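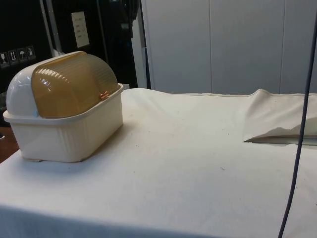
Zubaida Abbasi

25th April

OK, contact sync on Gelleo, round whatever-we're-on-now. I said I'd write this up while it's fresh so Razia doesn't have to read my mind (or my commit messages, which are worse).

Picking up where I left off: the bug is that when somebody changes phones and restores their chat list, the names come back but the nicknames don't. So you get "Mom" on the old phone and "Kallio user" on the new one, with the right photo and the right messages. Very creepy when it's your own mom. We've had 50 reports through the beta form, and I read every single one this morning with a coffee and a bad attitude. They're good reports! People attached screenshots and told us their phone models and everything.

What I thought it was: the restore job timing out before it got to the nicknames table. Razia thought so too. So I put a timer in, set the timeout to something silly, and ran it on the old test phone with a full account. Restored fine, finished with tons of time left, nicknames still gone. So that theory is dead and I owe myself a lunch.

Then I tried it with a small account, eight contacts, all with nicknames. Every nickname came back. Ran it again, same thing. Switched to the big account, 2,000 contacts, and they all vanished. Not some of them, all of them, even the ones starting with A. I really expected the first few to make it.

Next I did the boring thing and kept cutting the big account down until it worked. It works at 900. I didn't narrow it down between there and 2,000 because each run means wiping the phone and sitting through the whole welcome tour again, and if I see that cartoon envelope wave at me one more time I'm going to scream. (Can we PLEASE get a skip button in debug builds? I've asked before. I'm asking again here, in writing.)
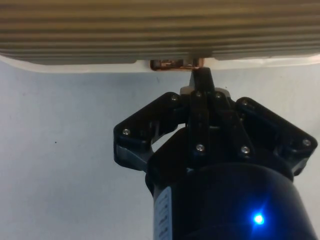

Anyway, once I knew size mattered I went digging in the backup file itself. Nullbridge splits the backup into chunks when it gets past a certain size, and the small accounts all fit in one chunk. The big one doesn't. The nicknames table goes in last, so in a big backup it always ends up in the second chunk, and the restore code opens the second chunk, reads the header, and... closes it again. No error, no log line. It thinks it's looking at a duplicate of the first one!

The reason it thinks so is that both chunks carry the same ID. I went back and forth on whether that's on purpose. The old notes on the wiki say the ID is "per backup," the comment in the code says "per chunk," and whoever wrote the comment has left the company, so good luck to us. I lean toward per backup, with the chunk number as a separate field, because that's how the iPhone side reads it and the iPhone side works.

I hacked the check so it compares the ID and the chunk number together. One line. Built it, wiped the phone, sat through the envelope, restored the big account. Nicknames all there! I may have made a noise. I did the same thing a second time to be sure and got the same result, so I'm calling it found, though I won't call it fixed until somebody other than me has tried it.

Things I haven't checked yet:

What happens with a backup made on the old version and restored on the new one. Should be fine, the file itself doesn't change, but "should be fine" is how we got here.

Whether group names have the same trouble. They're in the first chunk on my account, but I'm not in many groups. Razia, you're in about a million family groups, can I borrow a backup? I promise not to read anything.

Muted chats. One person on the form said their muted chats all came back loud at once in the middle of a wedding. I don't know if it's the same bug or a different one. The mute settings live right next to nicknames, so I'd bet on the same, but I didn't look at them on either of my good runs and now I'm kicking myself.

Also – and this is separate – the "your contact has a new number" notice fires twice if you restore while the app is still open in the background. Saw it three times today. Harmless, but it looks sloppy, and people will notice it way before they notice a missing nickname. I've put it on the Kukgate board under my name so it doesn't get lost.

Talked to Razia after lunch. She's fine with the one-line change going into the next beta as long as there's a test for it, and she wants the test to build its own two-chunk backup instead of using mine. Fair. She also asked why we don't log anything when a chunk gets skipped, and I had no answer for that, so I added a log line while she was standing there. It says which chunk and why. If we'd had that to begin with, this would have been a ten-minute job and I'd still like the cartoon envelope.

We disagreed a bit about people who already lost their nicknames. I want to offer them a re-restore, the old backups still have everything in them, so it's all sitting right there. She's worried that a re-restore will stomp on any nicknames they've typed in again since. Also fair! We could fill in only the blank ones. I'd want to see what that does to contacts who've been deleted in between, though – bringing back somebody's ex with a cute nickname is not the surprise I want to be responsible for. Parked it. If we do it at all it'll be in the June release, there's no rushing that one.

Build with the fix is on the shared drive, in the folder with my initials. The test phone is charging, it's wiped and logged out, and the login for the big account is in the usual place. Please don't add contacts to that account, I need the number to stay put until the test is written.

Tomorrow: write the test, try an old backup on the new build, look at mutes first before I touch anything else.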